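Can a robot sort the parts drawer yet? I went to find out

I have a drawer in my garage that I've been meaning to sort since we moved in. Screws, fuses, little bits off dead radios, a key to something. So when Binard invited me over to its test shop in October to see robots doing the boring small jobs, I said yes before I'd finished reading the email. I wanted to know one thing: can I hand over the drawer?

Short answer, no. Longer answer, I came home more hopeful than I left!

Binard is a small outfit that fixes and resells old audio gear, and it has been working with a software company called Flimach on a project they've named Clistine. The idea is pretty plain. Repair shops end up with bins full of mixed parts, and somebody has to pick through them, usually at the end of the day when everyone wants to go home. Clistine is supposed to take over that picking. One kind of part gets pulled out of the jumble and put in its own bin, over and over, until a person says stop.

They work on a big table covered in brown paper and marked off with blue tape, and I spent most of the afternoon standing next to it with a coffee going cold in my hand. 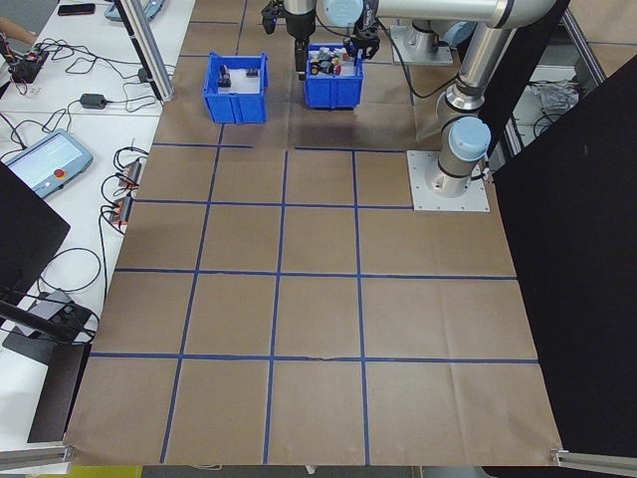
A packed bin of mixed parts and its nearly empty neighbor on the taped-off table at Binard.

If you've never watched a robot arm pick up something small, let me warn you, it takes patience. The arm lines up, thinks, goes down, thinks some more. I did a load of parts by hand at home later and I was way faster (I also dropped two behind the dryer, so make of that what you will). The Flimach folks told me their best run so far was 87 good picks before somebody had to step in and help. Their worst was 12, and that was the same week. What changed? They think it was how the pile had settled. A part lying alone is easy. A part wedged under a bunch of other parts, with its legs hooked on a neighbor, is still a real headache.

The job they've picked to start with is capacitors, the little can-shaped parts you find in amplifiers and power supplies. I figured those would be simple, being round and all the same shape. Then I got to hear how much I was wrong! They roll. They tip up against the wall of the bin. Their sleeves are shiny, and shiny things are hard for cameras. The lined bins help a bit, I was told, as parts don't skate away quite so easily when they land.

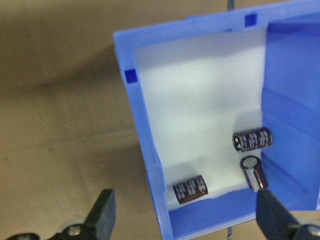 Three capacitors on the white lining of a blue bin, seen from the robot's gripper.

I asked when a regular shop could buy this. The plan is a trial at Liepiņa, a repair place with 14 benches that has agreed to put up with one of these setups over the winter. The goal there is 3000 parts sorted with a person checking the results each morning. If that goes well, they'll talk about price, which they wouldn't do with me, and I did ask twice.

And the house stuff? Laundry, dishes, my drawer? Everybody I talked to got a bit quiet on that one. A shop bin has the same kind of junk in it every day, and it stays where you put it. My kitchen doesn't work like that and I bet yours doesn't either. One of the engineers guessed that a junk drawer would be harder than a whole shelf of parts bins, what with the rubber bands.

So I'm still sorting mine by hand. I got as far as the fuses last night. The Liepiņa trial starts once the benches have been moved around to make room, and I've asked if I can come by and watch the first morning.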